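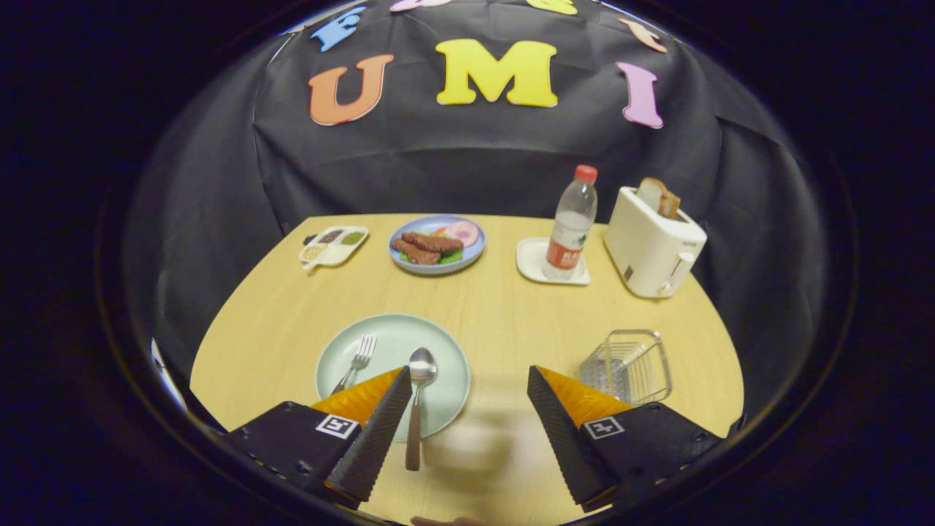

The Hernley breakfast set, two weeks in

Tirkau rents out the Hernley hand gripper with a box of table props and a promise that your first morning's recordings will be "ready to teach from". I have heard that sort of thing before. We took the kit for two weeks in February, at the Multarberg workshop, and Feven Kassa did most of the squeezing.

Breakfast layout, with the letters up on the black cloth. The plate of sausage and ham, the toaster with its toast and the wire basket are all on the table, with the fork and spoon on the green plate nearest the gripper. Cutlery is the job I would ask any seller to show you first.

On the fingers: orange pads inside black ridged jaws, and a printed square tag on top of each. The pads are good. The brochure calls the tags "fit and forget", and I'd like that in writing, as we pressed one back down 7 times.

On the price: Hailu, the cheaper rival, lends spare pads free. Tirkau gives you 2 and charges for the next pair.

Feven would hire it again. I'd want a shorter contract and a longer look at the recordings before paying for either.

Page updated May 8, 2023. Prices on request, apparently.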